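Sorting the keys at Kudesdale

Antonina Zinchenko keeps the keys for Kudesdale, a rental storage and workshop site on the edge of Mellor. She took over the job two years after the site changed management, and the first thing she was handed was a drawer.

"There was no register," she says. "There was a drawer, and a sheet of paper listing unit numbers from before the renumbering."

The site is managed by Jostison, which runs the front office and handles leases. Zinchenko reports to Hayley Rowbotham, who supervises operations and wrote the current key procedure. I spoke with both of them in August, mostly about tags.

By Rowbotham's estimate the site holds about 1,000 keys. That figure includes duplicates, padlock keys, cabinet keys, and a quantity that match no lock anyone has found. Under the old arrangement a key was identified by whatever was written on it. Ink rubs off metal quickly, and stickers leave a residue that picks up dirt and jams in the cylinder.

The replacement is a plastic tag with a paper label under a window. Color gives the category and the label gives the number. Zinchenko considers the color more useful day to day.

"If I need a cabinet key, I am looking for one color. I don't read anything until I have the right handful. When everything was the same brass color, I read every key."

Rowbotham's procedure limits the scheme to 13 categories, a number she describes as too high. Red and orange-red are hard to tell apart under the corridor lights, and she plans to merge them at the next revision.

"People will say they can see the difference, and at a desk they can," she says. "At the end of a corridor in the evening they pull the wrong one. I would take fewer colors and longer numbers."

Keys that belong together are kept together in bunches. Split rings are slow to open, so the procedure says to put one tag on each small ring and never to thread two tags onto the same one. Moving a key then means moving its whole ring. 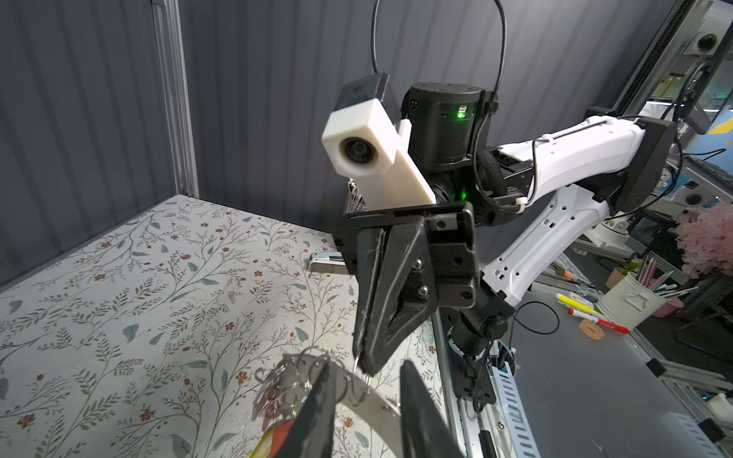
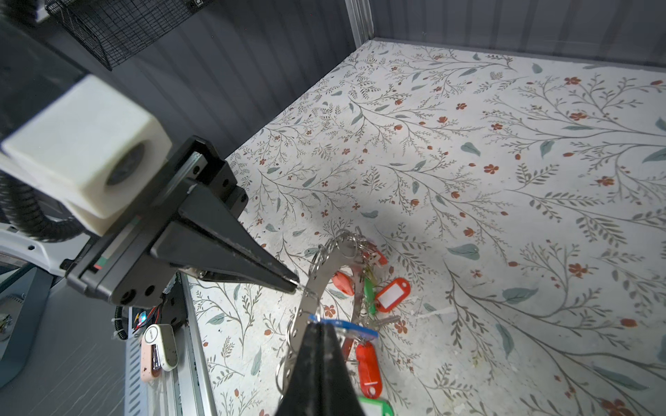
Bunched keys over a floral surface. The colored tags are easiest to make out in the second picture.

The sorting itself is done on a table, a bunch at a time. Zinchenko spreads the rings, turns each tag label side up, and reads the numbers against the register. A blank label goes back to the office with its key still attached.

"You don't guess," she says. "I did guess, the first month, and I had to redo the whole east row."

The register is kept in Leltico, the site's record software, with a printed copy in the office. Each line carries the tag color, the number, the lock location, and the date the key was last tried in its lock. Rowbotham insists on the last column. A key can sit correctly labeled for years after the lock has been changed, and only a physical test will show it.

Testing is behind schedule. The plan called for every key to be tried once a year, and the padlocks on the outdoor units have taken longer than expected — most need oil before they will turn at all.

Both women agree on retiring keys slowly. Unmatched ones are tagged, entered as unknown, and held for a year before they go to scrap. Zinchenko has matched several that way, including the key to a meter cupboard that had been opened with a screwdriver since before she started.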